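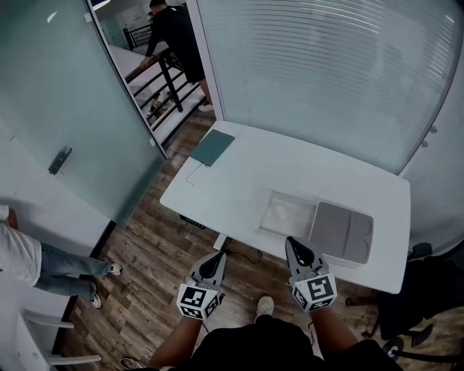
Progress report no. 3 to the Rorerholm fund
Project: Isus, small chores at home and in the shop
Prepared by: Nermina Vidmar, Osumness
Date: 2018-12-04

1. Purpose of this report

The fund asked us in August to answer one question more clearly than in our second report: which chores can a machine do today without a person standing next to it, and which can it not do yet. I try to answer this first and give the details of the work after.

The short answer is that our machine can do two of the eight chores in the plan at a level that a customer could accept. These are putting boxes on a shelf and bringing an empty tray back to its place. Three more chores work on good days, and we do not want to promise them. The last three, which are folding a towel, tidying a desk and wiping around objects, are still done much better by any person.

2. Work done in this period

Most of our time went to the desk chore. We chose it because the shop Grgić, our test partner, has the same problem at its counter every evening: papers, cables, trays and small boxes which must be moved before the counter can be cleaned.

The demonstrations are made by a person with one gripper in each hand. Every gripper sits on a white cube with black square markers, so that its position can be followed. We like this way of working, as the person can walk up to an ordinary desk and begin. The objects are ordinary too: a notebook, a clear tray, a grey box, a thin cable. We do not prepare the desk in a special way, except that we change the places of the objects between one demonstration and the next.

The plan was 3000 demonstrations for all chores by the end of the project. For the desk chore alone we have 129 which passed our check. This is less than I hoped. We refused 112 others, mostly for two reasons. Either the markers were hidden by the arm of the person for too long, or the person corrected a mistake so quickly that the machine would learn the mistake together with the correction.

3. What the machine can do on a desk

Boxes with straight sides are the easy part. The machine goes down on them from the front, closes, lifts and puts them where they should go. It is slow, and a person would become impatient, but the box arrives.

Trays are more difficult. A clear tray is hard to see for the camera, and the rim is narrow. When there is something small inside, the machine often tilts the tray and the small thing slides to one corner. At Grgić this matters, for they keep coins and keys in such trays.

A closed notebook lying flat gives the most trouble. There is no place for the jaw to go under. A person pushes the notebook over the side of the desk with one finger and then takes it, without thinking. We show this movement in our demonstrations now, and the machine has started to copy the push, but it does not yet know when to stop pushing. Two notebooks went on the floor.

If a cable is lying under the notebook, we stop the trial. The machine does not understand that two things are moving together.

4. Problems and delays

The jaw inserts wear out at the tip faster than expected. We changed to a more pointed form, and small objects are easier to take with it, but it leaves marks on soft covers. A new material is on order.

The visit of the shop staff to our rooms had to be moved. They will come when the tray chore is more stable, as we agreed with the manager.

One colleague left the project and I took over his part of the checking. The refused demonstrations were therefore looked at later than they should be, and we repeated the same error for longer than necessary. We now check on the same day.

5. Next period

We will collect more desk demonstrations, with two people in turn, as one person always does the chore in the same style. We will make the notebook a separate task with its own small set. Folding the towel will be put aside until the desk is finished, if the fund agrees.

The budget is followed as planned, apart from the inserts, which cost more than the line allows. I ask the fund to permit moving the unused travel money to this line. The table with the costs is sent separately.

I would be thankful for an answer on both points, the towel and the travel money, before we order the next inserts.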